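Pistia: Writing House Rules for a Two-Arm Tool Packing Bench
Student project report, 18 April 2026

When I signed up for the Pistia project I figured I'd be tuning motion all semester. I ended up writing rules! Our bench packs small hand tools into a hinged box with two arms, and back in November the only safety document we had was a single page taped to a cabinet (it was mostly about coffee).

So I started by sitting in on sessions and writing down every moment I felt nervous. A lot of those moments came when an arm was close to something heavy or pointy, like the claw hammer or the putty knife.
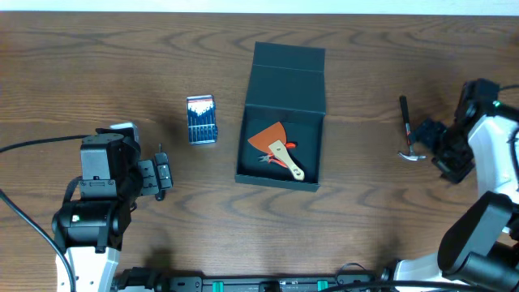
My first draft had 13 rules, and people skipped most of them. The Hostberg lab, which shares our hallway, keeps its list short enough to read out loud before power-on, so I stole that idea. The version we use now goes like this:

Hands stay off the table while either arm is live.
One person runs the session and says "moving" before anything moves.
Only one gripper goes into the box at a time.
Blades and points face away from the operator's chair.
Any cable that has shifted gets fixed with the power off.

The third rule caused the most arguing, by far. Taking turns is slow, and with both arms reaching toward the middle it's so tempting to let them go in together.
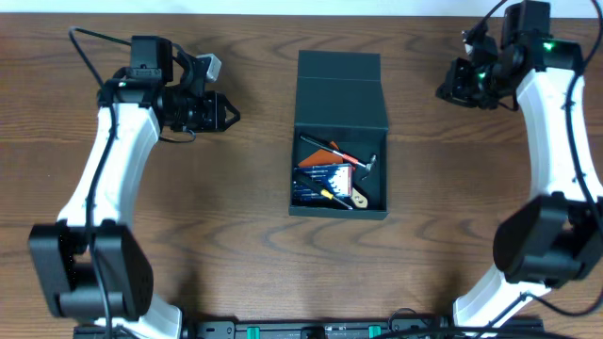

We logged 2,988 packing attempts under the new list, and 265 of them got a manual stop. I can't say how that compares with the fall, as we weren't logging stops then (my biggest regret, please log your stops). What I did notice is that people started calling a stop earlier, and with a lot less embarrassment.

Still on my to-do list: a proper rule for dropped tools, and a checklist for visitors from the Sivusau course, who use the bench next term.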